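I've wanted a proper waffle maker for years, and in July I finally gave in and bought the Stikix Double (eighty quid, which made me wince a bit, but I'd had a birthday). I've now made far more waffles than any household of three needs, so I reckon I'm ready to talk about it!

First, a confession. I'm the sort of baker who reads the recipe after the batter's already in the bowl. My friend Anel Maluleke bakes for the Bemulbridge market and her cakes look like something from a shop window. Mine look like they've been sat on. So if you're after a review from somebody with technique, this probably isn't the one, but if you want to know whether a slapdash person can get a decent breakfast out of this thing, read on.

## Getting started

It's heavier than I thought it would be, and the flex is on the short side, so it lives at the toaster end of my worktop whether I like it or not. The booklet tells you to wipe the plates, brush them with a little oil and throw away the first pair of waffles. I did the wiping and the oil. I ate the first pair. They were pale and a bit chewy and I had them with golden syrup and no regrets.

After that I turned the dial up from three to four, and oh, what a difference. Crisp edges, soft middles, and they lifted out with one nudge of a wooden spoon. Four is the setting for ordinary batter. Five is too fierce for anything with sugar in it (I'll come to that).

My usual batter, in case you want it:

- 250g self-raising flour
- 2 eggs
- 400ml milk
- 80g melted butter
- a pinch of salt and a spoonful of sugar

Whisk it, leave it for 10 minutes while you find the maple syrup, then a small ladleful in each side. Don't overfill it! The gutter round the edge is shallow and I've had batter down the front of the cupboards twice.
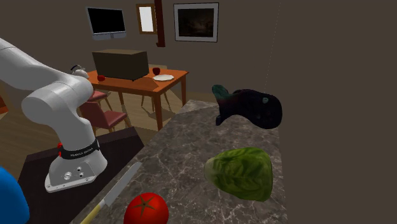 ## What else I've cooked in it

Cheese and potato waffles made from leftover mash were the big hit. Two big spoonfuls of mash, an egg, a handful of grated cheddar, a bit of flour if it looks sloppy, and cook until you can't hear it sizzling any more. My daughter asked for them three nights running.

Brownie batter was less of a triumph. I had it on five and the outside went black while the middle was still soup, and the smell hung about until bedtime. I tried again on two and they were lovely, though very floppy until they'd cooled on a rack.

Cinnamon rolls out of a tin work well too. Pop one in the middle of each side, close the lid, go and make the tea.

## The niggles

The plates don't come out. I knew that when I bought it and I still grumble every time I'm poking at a corner with a damp pastry brush. The green ready light is also tiny, and if the sun's on that side of the kitchen I have to cup my hand round it to see.

Casimiro Paredes, next door, has the Karagiannis one with the removable plates, and he paid £111 for his. I've used it a couple of times and the washing up is much nicer, but it's slower to heat and I didn't think the waffles were as crisp. He disagrees, loudly, over the fence.

## Would I buy it again?

Yes, I would. If you hate cleaning fiddly things, save up for the Karagiannis. Otherwise the Stikix makes a cracking waffle and it's had plenty of use in our house already. I'm trying a gingerbread batter next, on setting three, so if you've got a good recipe please pop it in the comments!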